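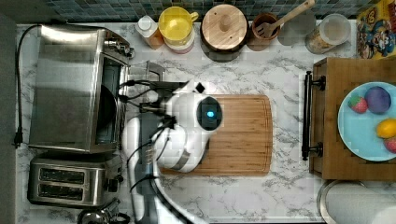 How often does the wrist need its grease changed? Every 60 days if the arm works daily, and sooner if the joint starts to tick.

Rakiya Afolabi had written that on the first page of the Multthorpe logbook, and she read it over again with the joint ticking in her ear.

She jogged the wrist through a quarter turn and back. Tick. She tried it slower and got the same sound, a little lower.

"It's the cable," said Ogunleye from the doorway. He had driven in from Relham that morning and still had his coat on.

"It's not the cable."

"It was the cable at Relham."

She isolated the power, hung her tag on the switch and took the cover off the joint. The grease inside was grey where it should have been amber. She wiped some onto a rag and held it to the window – no metal in it that she could see. Two of the cover screws had been done up far too tight, and one had lost most of its head. She put it in her pocket so it wouldn't go back in by mistake.

Cleaning out the old grease took the rest of the morning. Ogunleye took his coat off after a while and held the torch. He didn't mention the cable, though she caught him running a thumb along it, feeling for a flat spot.

With the cover back on she took her tag down, powered up and sent the arm home. The zero was out by a hair, so she set it again and ran the test program 23 times. The wrist turned and stopped, turned and stopped. She listened with her head on one side.

"Well?" he said.

"Grease," she said, and wrote it in the book: 6 March 2024, wrist, new grease, one screw short. Then she rang Vellton and ordered the screw.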